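Chapter 3
Paying for a Team: League Membership and Club Income

A soccer club that joins a professional league takes on costs before it sells a ticket. There is an entry fee, a deposit against unpaid wages, and in most leagues a rule on the size of the ground. This chapter follows one club, Fisen, through its first season after moving up from an amateur league.

Fisen played in a ground with 3,000 seats and sold 230 season tickets by the end of August. The rest of its gate money came from single-match sales, which rose and fell with the weather and the visiting team.

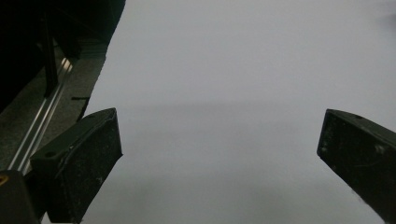

Wages were the largest cost. The club signed 20 players, most of them on one-year contracts, and paid them through the winter break — a period with no home matches and almost no income. Section 3.1 sets out the monthly accounts. Section 3.2 compares them with those of Wistatus, a club in the same league that rented its ground.

Key terms: entry fee, gate money, season ticket, wage deposit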